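3.2 Storage containers and their condition

Participants kept most small footwear and loose household goods in the packaging in which they had been bought. Across the 11 households, the inventory recorded 1,755 stored items in 259 containers, of which the reused shoebox was the most frequent type. Plastic bins and fabric bags were also present, mainly in the homes with a dedicated closet, and are treated separately in Section 3.4.

Each container was coded at the table by two raters (Brennan and Kanaujia) before anything was packed into it. Coding followed the Flasia sheet, which records closure type, wall damage, staining and edge wear on separate lines. Damage was coded by location, following Chaudhary's earlier work on corrugated cartons, so that a tear in a side wall and a tear in a lid flap are entered as different events. Stains were entered only when visible on an inner surface. No attempt was made to identify their source.

Figure 2 gives a typical entry from the worn group. The box has an attached lid, and both inner side walls are torn. Two tan stains are present on the inner face of the lid, the larger one on the right with a drip running down from its lower edge — a pattern coded as S2. The floor of the box is clean and was coded S0.

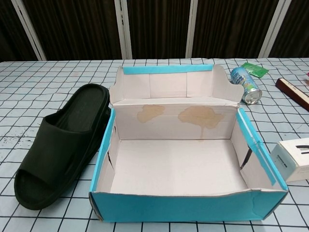 Figure 2. Reused shoebox with attached lid, opened for coding, with a single slide sandal to its left.

3.3 Packing procedure

Participants were asked to pack footwear as they would at the end of a season, without instruction on order or orientation. A session ended when the participant closed the lid or stated that the item would not be stored in that container. Sessions were held in the participant's home in September, and none was repeated.

Two measures were taken. The first was lid closure, scored as full, partial or open. The second was the number of times an item was turned or taken out again before the participant was satisfied with its position. Where the raters disagreed on closure, a third rater (Ghauri) decided from the notes. This was necessary in 10 sessions, most of them involving boxes with bent flaps.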